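A morning among the lost umbrellas

The depot opens its doors to the public once a year, in December, at an hour when most of the people who lose things are still in bed. I had booked the Tuesday tour. The confirmation told me to bring warm clothing and no luggage, on the grounds that visitors kept leaving it behind.

Fogh handles lost property for the ferries, the buses and one stubborn little railway, and does it from a former fish warehouse at the wrong end of the harbour. The fish left long ago but their influence lingers. We were a party of 15, mostly retired, plus a father and son who had come to look for a glove.

Our guide was Védís Thorlacius, who has run the place for four winters and has the calm of a woman who has been shouted at over many scarves. She began with the intake room, where everything that comes off the morning boats gets a paper tag. The tag has a date, a route and a description, and the description may not exceed one line. She read us a few from the ledger. "Hat, sad." "Book, wet, Danish." "Half a pair of skis." A man behind me asked whether half a pair of skis wasn't simply a ski, and was told that the clerk responsible had since moved to accounts.

From there we went up an iron staircase to Umbrellas. I had been looking forward to Umbrellas and it did not let me down. There were 1,621 of them on the day of our visit, a figure chalked on a board by the door, and they hang from rails by colour, which means that nine tenths of the room is black and the rest looks like a small carnival that has lost its way. You may claim one if you can describe it. Most people, Védís said, say "black, with a handle", and are given a form.

Poul Ravn came along for the next part. He looks after the database, which is called Uncombe for reasons he declined to go into, and he had prepared a talk with a pointer. The talk was meant to last fifteen minutes. It covered the old card index, the system that replaced the card index, the system that was bought to replace that one and which nobody could log into, and the card index again. Two people sat down on the stairs. I liked him a great deal, though I could not now tell you what a reconciliation run is.

Then came small items, the part of the building that smells least of herring. Keys go in drawers by number of teeth. Spectacles have a wall to themselves and look at you. Toys are held longer than anything else, a full year against the usual 4 months, and odds and ends from the household kind of bag, the sort people pack for a week in a rented cottage, are sorted alongside them.

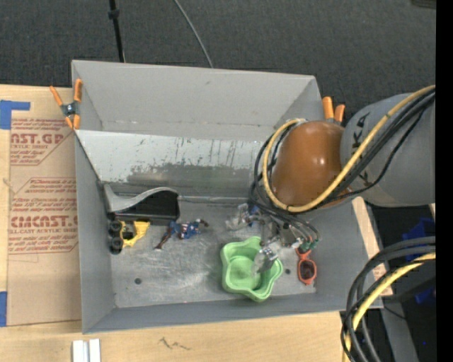
What happens to the things that are never claimed?

They are sold off in the spring, in mixed lots, to whoever turns up. Toys in decent condition go to the children's ward first, and spectacles are sent to an optician who reuses the frames. The takings pay for the heating, which explains the heating.

The spring sale has its own following, it seems. A woman on our tour had been to every one since it began and had once come home with eleven left boots. She was not sorry. Her husband, who had come too, looked out of the window.

We finished in the canteen with coffee from an Ovel machine that takes exact change and pea soup that takes some courage. There is also a vending machine stocked entirely with Ostix, a cheese snack in the shape of a pencil, and I can report that it tastes of both. Postcards of the umbrella room are sold at the till. I bought 2.

Practical matters, for anyone tempted. The harbour bus stops at the gate, but only if you ring the bell well before the bend, and the driver will not go back for you. The tour takes about two hours and the stairs are steep. There is no lift to Umbrellas, although you can see the rails from below if you stand by the fire door. Booking is by telephone, mornings only, and you will be asked whether you have lost anything. Say no unless you have time for the form.

The father and son did find a glove. It was not theirs, but it fitted, and the boy was filling in his one line of description when I went to fetch my coat from the hooks by the entrance. My scarf was gone. It had been handed in.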